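Talk notes: blocks, boxes and where things go
Speaker notes, 27th November
Talk given at the Listmont hall, running time 30 minutes with questions

Opening

Say hello, check the back row can hear. Say what the talk covers: the shape set we have been putting together at Sowerby, how the pieces are kept, and why the storage took longer than the pieces did. Not a history of toy blocks. If anyone wants the history, there is a reading list on the side table.

The set is called Ustus. The name came with the first drawings and we never changed it. Evora is the older set, the one most of you will know from the lending cupboard. Evora has 20 pieces to a box and they are all plain: cubes, bars, half bars. Nothing with a hole or a gap in it. People liked it and borrowed it, and it came back with pieces missing.

We checked the loan book before starting. 253 loans of Evora over its life, and in nearly 30 of them something didn't come back. Read the figure slowly, people like to write it down.

The U piece

Go to the first slide. Leave it up while talking.
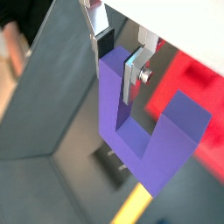
The U piece in purple, held by one arm.

Main point: a U gives you two ways to pick it up that a cube doesn't. You can go round the outside, or you can put something down into the channel and hold one arm. The second takes less room at the sides. If the U is sitting close to its neighbours you don't have to move them first.

Second point: the flat faces. We tried rounded edges on an early version and it rolled out of people's hands. The present one has flat faces all over, and the ends of the arms are square. Matt finish. The gloss paint chipped in January and we stopped using it.

Pass the spare U round at this stage. It is the reject one with the uneven arms, so it doesn't matter if it gets dropped. Ask for it back before the break -- last time it went home in a coat pocket.

Colour

Keep this short. One colour for each shape where we could manage it. Purple for the U, and it stays purple in every set. The long bar is yellow, going to orange at one end. Some people read the orange end as the front and line the bar up by it. We didn't plan that but we have left it alone.

The red box is the big one. It is taller and broader than the rest and it has a pattern of cutouts sunk into the top, an upright with three bars across it. It goes at the back when the pieces are laid out, because anything behind it can't be seen.

Bases

The part I get asked about most. A loose U falls over on its side if it is knocked. Standing in a base a bit wider than itself, with the opening upwards, it stays put and you can get at the gap from above. Next slide.
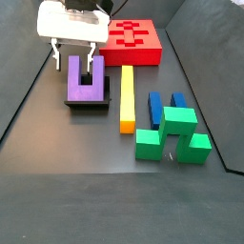 Inese Dzene wrote after the last talk that she would rather have no bases at all, because they get lost before the blocks do, and she would sooner spend the money on a deeper box with a lid that shuts properly.

Fair comment. Read it out and answer it. The base costs little and doubles as a check when packing: an empty base means a missing piece, and you see it straight away. With Evora you had to count. She is right about the lid, and the Ustus box will have a new one.

Min-kyu Tak's drawings for the lid are on the side table. Ask people to look at the hinge and write on the sheet which way they would open it.

Packing up

Order that works: red box first, at the back. Bars next, lengthwise. U pieces last, in their bases, openings up. Small pieces in the space left at the side. Don't stack anything on the U.

If short of time, skip the next paragraph.

Labels. We cut 1,168 of them for the whole run and the glue was poor. The new ones are printed on cloth. Spare sheets are free, take some.

Questions

Likely ones: price (not settled), whether Ustus pieces fit with Evora (the bars do, the U doesn't), whether single pieces can be bought (yes, from Sowerby, by post).

Collect the spare U. Chairs go back along the left wall.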